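아이 용돈 관리 체계 기록 타래. 초등 3학년, 5학년 두 명 기준. 의견보다 절차 위주로 적음.

지난번 수면 시간 타래와 같은 형식이고, 글 하나에 항목 하나만 다룸.
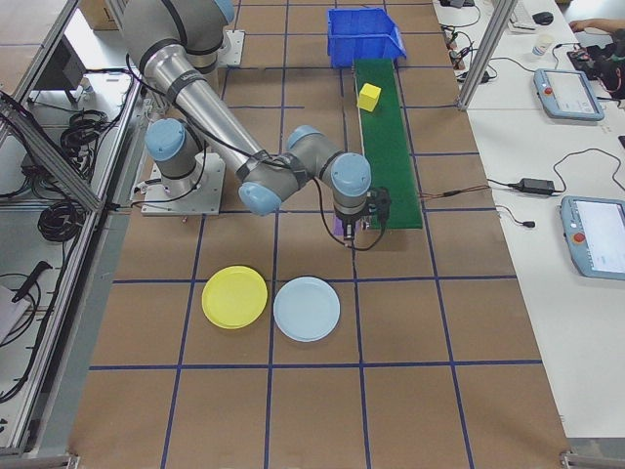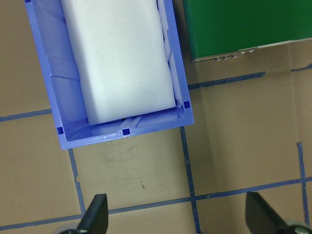
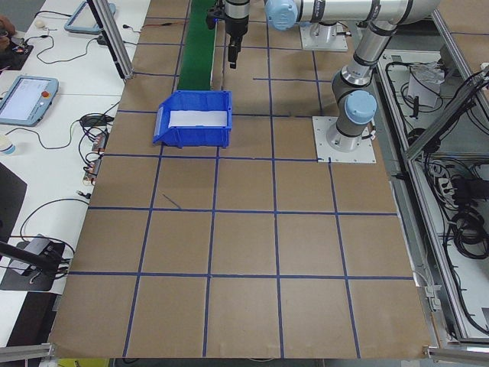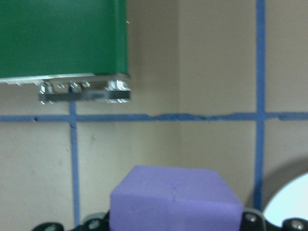 대전, 2월

1/
전제부터. 용돈은 집안일의 대가로 지급하지 않음. 식탁 정리, 분리수거, 자기 방 청소는 무급. 두 항목을 연결하면 아이가 "오늘은 돈 안 받고 안 할래"라고 말할 근거가 생김. 우리 집은 이 문장을 4개월 만에 들었고 그때 분리함.

2/
지급 주기는 주 단위. 5학년은 한 달 단위를 원했으나 첫 달 둘째 주에 잔액이 바닥남. 한 번 더 시도했고 결과 동일. 주급으로 환원. 6학년 올라가면 격주로 재시도 예정.

3/
지급 시각 고정. 저녁 7시, 식사 후. 시각이 흔들리면 아이가 지급일을 계속 물어봄. 고정 후 그 질문이 사라짐. 부모가 늦게 귀가하는 날은 봉투에 미리 넣어 둠.

4/
현금 지급. 3학년에게 카드 잔액은 숫자일 뿐임. 동전과 지폐는 줄어드는 것이 손으로 확인됨. 5학년은 절반 현금, 절반 카드. 카드 쪽 지출이 항상 먼저 소진됨.

5/
기록 도구. 처음에는 Brokeo를 씀. 가족 계정에 자녀 프로필을 붙이는 방식. 입력 화면의 분류 항목이 너무 많아서 3학년이 전부 "기타"로 넣음. 한 달 치 내역을 열어 보니 기타만 40건. 분석 불가.

6/
그다음이 Kurkon. 분류를 직접 만들 수 있음. 먹는 것, 갖고 노는 것, 선물, 모으는 것. 네 개로 줄인 뒤 기타 항목 삭제. 애매하면 아이가 고르게 둠. 문구점 젤리 모양 지우개를 "먹는 것"으로 넣은 적이 있는데 수정하지 않았음.

7/
지금은 종이 공책으로 돌아옴. 앱 문제라기보다 휴대폰을 여는 순간 다른 것을 보게 되는 문제. 5학년만 Kurkon 병행. 3학년은 공책 한 줄에 날짜, 품목, 금액, 잔액.

8/
잔액 오차 처리. 300원 이내는 추적하지 않음. 그 이상이면 주머니, 필통, 가방 앞칸 순으로 확인. 그래도 안 맞으면 "모름"이라고 적고 실제 잔액으로 맞춤. 혼내지 않음. 혼내던 시기에 3학년이 숫자를 맞추려고 없는 지출을 적은 적이 있음.

9/
공책 점검은 주 1회, 지급 직전. 5분을 넘기지 않음. 부모가 읽고 질문은 2개까지. "이건 어디서 샀어", "이건 또 살 것 같아" 정도. 평가하는 말은 안 함. 표정 관리는 아직 미숙함.

10/
저축 비율 강제 여부. 처음에는 강제로 떼고 지급했음. 아이 입장에서는 애초에 받은 적 없는 돈이라 관심도 없음. 현재는 전액 지급 후 본인이 나눔. 저축 0원인 주도 있음. 그대로 둠.

11/
목표 저축은 품목이 정해져 있을 때만 작동함. 5학년의 경우 Ocampo 보드게임 확장판. 공책 첫 장에 품목명과 가격을 적고 남은 금액을 매주 갱신. 막연하게 "나중을 위해"로 시작한 저축은 두 번 다 중단됨.

12/
가불. 원칙은 불가. 예외는 친구 생일 선물 하나. 이 경우 다음 주 지급분에서 전액 차감하고 이자 없음. 이자 계산을 가르쳐 보려 했으나 3학년이 나눗셈에서 막혀 본래 목적이 흐려짐. 보류.

13/
조부모 용돈과 세뱃돈. 주급과 섞지 않음. 별도 통장. 단, 일부는 본인이 쓰게 함. 전부 가져가면 "맡아 둔다"는 말의 신뢰가 떨어짐. 통장 잔액은 아이가 요청하면 언제든 보여 줌. 작년 설 이후 5학년이 세 번 요청함.

14/
구매 금지 품목은 목록으로 공개. 현재 세 가지. 무작위 뽑기형 게임 결제, 고카페인 음료, 남의 아이템 대리 구매. 목록 밖의 품목은 마음에 안 들어도 개입하지 않음. 추가할 때는 일주일 전에 고지. 소급 적용 없음.

15/
실패 사례 하나. 3학년이 2주 치를 모아 산 슬라임이 이틀 만에 굳음. 다시 사 달라고 했고 거절. 저녁 내내 울었음. 거절 자체는 유지하되, 보관 방법은 같이 찾아봤음. 이후 같은 제품은 다시 사지 않음.

16/
형제 간 거래. 대여료를 받는 사례가 발생. 5학년이 자기 만화책을 빌려주고 동생에게 돈을 받음. 집 안에서 현금이 오가는 대여는 금지, 물물교환은 허용으로 정리. 교환은 당일 저녁까지 취소 가능. 이 조항이 없을 때 분쟁이 가장 많았음.

17/
금액 산정. 액수는 공개하지 않겠음. 지역, 학원 동선, 간식을 집에서 먹는지에 따라 다름. 방법만 적자면, 한 달간 아이가 쓰는 소액을 부모가 전부 기록하고 그중 아이에게 결정권을 넘길 항목만 합산해서 주 단위로 나눔. 학용품은 넘기지 않았음. 공책을 안 사고 버티는 일이 생김.

18/
인상은 학년이 바뀔 때 한 번. 중간 협상은 서면으로만 받음. 5학년이 제출한 요청서는 근거가 "친구들은 더 받음" 한 줄이었고 반려. 두 번째 요청서에는 버스비 항목이 있었고 그 부분만 반영.

19/
참고 자료 질문이 있어서 답함. Hurkilum 학부모 게시판의 용돈 글 모음을 봤음. 319번 글의 공책 양식을 우리 집에 맞게 고쳐 씀. 원본은 칸이 일곱 개인데 네 개로 줄임. 칸 너비는 품목 칸을 가장 넓게. 3학년 글씨 크기 때문.

20/
맞벌이 가정에서 점검 시간을 못 낸다는 댓글에 대해. 우리도 한 달에 한 번은 빠짐. 빠진 주는 다음 주에 합쳐서 보지 않고 건너뜀. 두 주 치를 한꺼번에 보면 질문이 길어지고 아이가 공책을 숨김.

21/
미해결 항목. 학원 앞 편의점에서 친구에게 사 주는 지출. 5학년 내역의 상당 부분이 여기에 해당함. 관계 비용으로 볼지 압박으로 볼지 판단이 안 섬. 현재는 "선물"로 분류만 하고 관찰 중. 비슷한 사례 정리해 본 분은 답글 남겨 주기 바람.

22/
양식 파일은 고정 글에 올려 둠. A5 기준, 양면 인쇄. 다음 타래는 등교 준비 시간표.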